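Teaching by Remote Control: Kitchen Tips for Operators
Hastcombe Household Skills Workshop
Posted Thursday, September 6, 2018

The following advice is issued to all operators who demonstrate kitchen tasks to the two-armed robot in simulation. It replaces the sheet circulated in July. Operators are asked to read it before their next session at the controls.

Preparing the counter

Keep a clear stretch of counter on the approach side of the object being handled. Items that are not part of the task may remain in place, and in most sessions they should. A learner trained only on bare counters will perform poorly in a furnished kitchen. Move an item only when it blocks the path of an arm.

Decide which arm will lead before the recording begins. For a single donut in an open cardboard box, either arm may lead, but an operator who changes hands halfway through should discard the recording and begin again. Changing hands is acceptable only when the task sheet calls for it.

Starting position

Begin with both grippers away from the food. An approach that starts directly over the target teaches the learner very little about reaching.
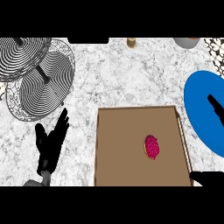 Trinh Bạch asks whether the starting position should be identical every time. It should not. Vary the height and angle of each arm a little from one recording to the next, and vary the placement of the box when the task sheet permits. Recordings that match too closely are of limited use, however tidy they may be.

Speed and pauses

Move at an even pace. Hesitation is recorded along with everything else, and the learner will reproduce it. If you need time to think, do so before pressing the record pedal. A short pause just before the fingers close is permitted, as it helps reviewers mark the start of the grasp.

Soft and frosted foods

Approach frosted items from the sides, low on the dough. Pressing down on the frosting is counted as a fault on the review form, even when the item is lifted successfully. Open the fingers wider than appears necessary and close them slowly.

Working near a raised edge

The walls of a box or tray are the most common cause of a spoiled demonstration. Come over the edge with clearance, then lower the hand. Do not drag a finger along the rim to find your position. Where one hand is needed to steady the cardboard, bring it to the edge first and keep it still while the other hand works.
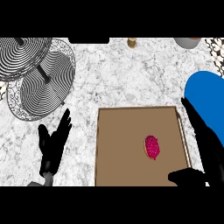 Nhung Châu writes that new operators tend to watch only the leading hand and let the other drift. The point is well taken. Check the second hand at each stage of the task, and make any correction to it small. A sudden jerk of the idle arm will be learned as if it were intended.

Saving and labeling

Label each recording as soon as it ends, using the task name, the leading arm and the result. Failed attempts are to be saved in the separate folder and not deleted. The Weidemann task set calls for 384 accepted recordings, and the reviewers draw on the failures when preparing their notes.

Questions concerning the review form should be addressed to Emiko Fukuda. Requests for time at the controls go to Thiện Âu.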